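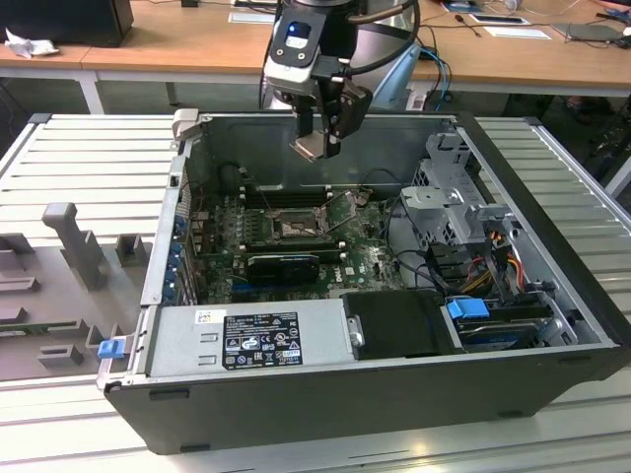 Who does the room safety walk before the workshops open?
The lead organizer of each workshop does it, together with one student helper, before 8:30 a.m. on the first morning. Bring this list and write straight on it.

Workshop Room Safety Checklist, Kuvness Center
Comments from the July walk are included under each item.

1. Exits and aisles
Both doors open fully from inside: OK
Aisles clear to the doors: OK after changes
Comment: What a difference it made to turn the seating sideways in Trình! You can now walk straight from the back row to the hallway. The limit in there is 43 people, so please don't borrow chairs from next door, however popular your session gets.

2. Power and cords
Cords taped where people walk: OK in all but Brason
Power strips plugged into the wall, never into each other: OK
Comment: Brason has floor outlets under the middle tables (a real treat for laptop-heavy workshops), but the covers stick up when they're open. Close any you aren't using.

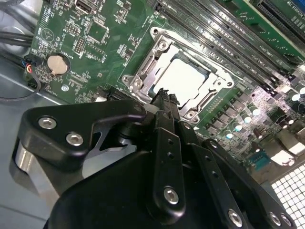
3. Poster boards
Feet locked, boards steady when pushed: 2 boards fail
Comment: Both wobbly ones are by the Flalport entrance and have been tagged. Leave them folded until the new feet arrive. The rest are great, much sturdier than last year's.

4. Emergency contacts
Venue desk number posted by each door: missing in Trình
Comment: It's extension 2428 from any wall phone. I tried it and got a friendly person on the first ring!

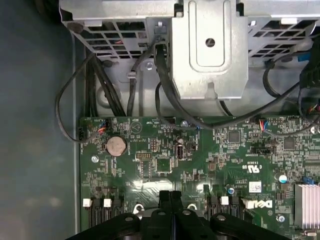 Marit Oswell

I'm so pleased with how this went. We got through the whole list before the coffee was out, and most of what we found was fixed on the spot with tape and a bit of furniture moving. Still open are the poster board feet, the phone sign in Trình and the cords in Brason.

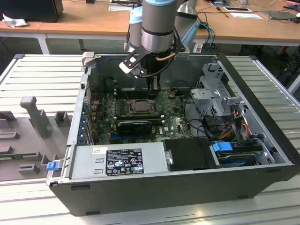
I'd also like to add a line for coat racks next time, as a full one rolled halfway across the Flalport doorway while we were talking. Please hand your signed lists in at registration by 9 a.m., and scribble on them as much as you like.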